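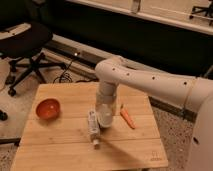
Macarena Herrera wrote to us after her first term that she had expected a cooking school to begin with a knife and was surprised to spend the opening lesson deciding where to put a bowl. Her remark is repeated often at Plarkero, as it describes fairly well how instruction is given here.

About Plarkero

Plarkero is a school of household practice. It teaches adults and older teenagers to set up a kitchen table, prepare simple food on it, and clear it again. The school was founded in 2000 by Graciela Maldonado, who had taught home economics for many years and had found that many of her students could follow a recipe but lost their way among the things laid out in front of them. She rented one room, furnished it with secondhand tables, and offered an evening course of six lessons. That course, considerably revised, is still the first one every student takes.

The school now occupies two floors of the former Riretti dry goods store. The teaching kitchen is on the ground floor, with the pantry behind it. The upper floor holds the reading room, the office, and a smaller kitchen used for private instruction.

What We Teach

The Foundation Course concerns the table itself. Students work with a few everyday items at a time: a bowl, a bottle, a carrot or another vegetable of the season. They learn to place each item within easy reach, to leave a clear area for work, and to return everything to its place when the work is done. Bottles are checked for a closed cap before they are moved. Vegetables are sorted by size before they are washed. Only after the second lesson is anything cut.

The Pantry Course deals with storage. Its subjects are labeling, the rotation of dry goods, the keeping of root vegetables through the winter, and the choice of containers. Students are asked to bring a written list of what they have at home, and they revise that list during the course.

The Family Table is a course for parents and children who wish to attend together. Children are given tasks suited to their age, such as setting out bowls, carrying vegetables from the pantry, and wiping down the tabletop. It is offered every August, when most schools are closed, and places are assigned in the order in which applications are received.

Private instruction is available to persons recovering from injury or adapting to reduced strength or reach. These lessons are arranged through the office and may be held at the student's home.

Our Approach

Classes are small, and each student has a full work surface for the length of the lesson. We prefer plain wooden tabletops, which we find pleasant to work on and simple to maintain. They are wiped after every class and oiled by the staff between terms.

We do not grade students. At the end of a course the instructor meets with each participant and goes over the written notes kept during the lessons. Those who wish to repeat a course may do so at half the usual fee.

The school does not endorse any maker of kitchen goods, and its instructors do not sell equipment to students. Donated bowls, boards, and storage jars are accepted at the office if they are clean and free of chips.

Our Staff

Graciela Maldonado, Founder, continues to teach one section of the Foundation Course each term.

Shahab Ghorbani, Director of Instruction, joined the school as a pantry instructor and has been responsible for the curriculum since the move to the present building. He is the author of the course handbook, now in its fourth edition.

Minttu Saarinen, Instructor, teaches the Family Table and supervises the training of new staff.

Thulani Buthelezi, Registrar, handles applications, fees, and the scheduling of private lessons. Questions about access to the building should be addressed to him.

The Quiambao Reading Room

The reading room holds nearly 200 volumes on cooking, food storage, and household management, many of them given by former students. It is named for the Quiambao family, whose gift of books began the collection. Books may be consulted during office hours by anyone enrolled in a course. They may not be taken into the teaching kitchen.

Admission and Fees

No previous experience is required for the Foundation Course. The Pantry Course is open to those who have completed the Foundation Course or who can show equivalent preparation in a short interview. Fees cover all food and the use of all equipment. Students should bring an apron and wear closed shoes.

Reduced fees are available through the Lavier Fund, which supports students who could not otherwise attend. Application forms may be requested from the Registrar and are treated as confidential.

This page was last revised on 26 April 2021.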